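The Arm Stopped at Position 35

I wanted to write about this in November already, but I needed some time to be calm again. In our small workshop in Gurnden we take apart old office computers, and one part of the work is done by a robot arm. My task is to teach it the positions and to answer for it when it does something stupid.

On Wednesday it did something stupid. The program has 207 taught positions for this model of Dell workstation. At number 35 the gripper goes down to the blue drive bracket, closes, and pulls. This time it closed and pulled, but the bracket did not come. The arm should stop when the force is too high. It did not stop, and it lifted one side of the whole case from the table. I pressed the emergency button with my hand shaking a little.

I read the log three times. The force limit was saved as 2000 and it should be 100. I had changed it myself the week before, for a test with an empty gripper, and I forgot to put it back. The controller from Vinero accepts such a value without any warning, but I cannot blame the controller for my mistake.

The next morning I moved the arm down again at the slowest speed, step by step, with my other hand on the button. There are many cables close to the bracket, and I did not want to catch one of them.

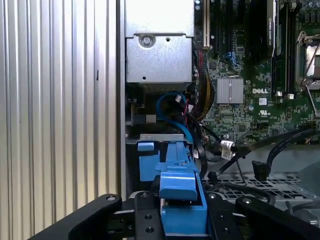
What I changed

The force limit is now in a separate file, and the program compares it at every start. If the number is different, the arm does not move. I also wrote the test values on paper, and the paper hangs at the door.

My colleagues in Prommont have the same arm and I sent them my notes. They checked and found their limit was also wrong, only not so much. I still have to find out why this bracket did not release.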